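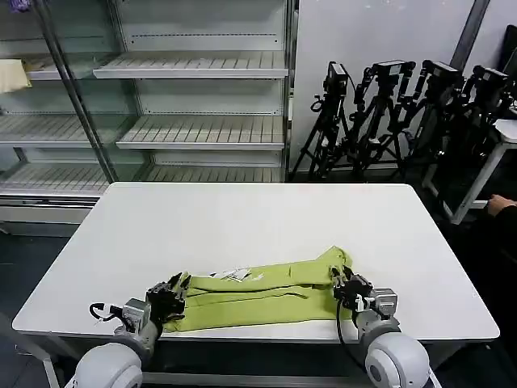 Textile Care and Retail Handling
Unit 8: Folding and Shelving Knitwear and Light Garments
Instructor: Kheri Mwakalinga
Revised 2021-01-21

Reading for this unit: Odera handbook, pages 71 to 78. Bring one garment of your own to the lab.

1. Preparing the surface
Use a table that is clean, flat and wider than the garment when it is laid out. Wipe it down and let it dry. Check your sleeves and jewelry for anything that could snag.

2. The lengthwise fold
Lay the garment face down and smooth it from the center toward the edges. Bring one side in to the middle, then the other. Sleeves go straight down along the body. The result is a long strip of even width. Seams should lie flat and run parallel to the long edge where possible.

Hold both ends when you straighten the strip. Pull lightly. Pulling hard on a knit stretches the hem, and the piece will not match the others in the stack.

Common faults at this stage:
Fabric bunched at one end
An end that curls up from the table
Creases running across the strip
Care tag sticking out past the edge

Tuck the tag in before the next fold. Stores differ on the hang tag, so follow the store sheet.

3. The cross folds
Fold the strip in thirds for shelves, in half for drawers. Turn the piece over so the neckline faces up.

4. Shelving
Fill from the lowest shelf upward. Keep one color to a stack, folded edge to the front. Slotted shelves can mark fine knits, so put a liner down first. Glass fronts are cleaned before stock goes in.

Lab exercise
Fold your garment three times and unfold it between tries. Write down which faults appeared each time. Hand in the sheet in Room 452. The lab is graded out of 100.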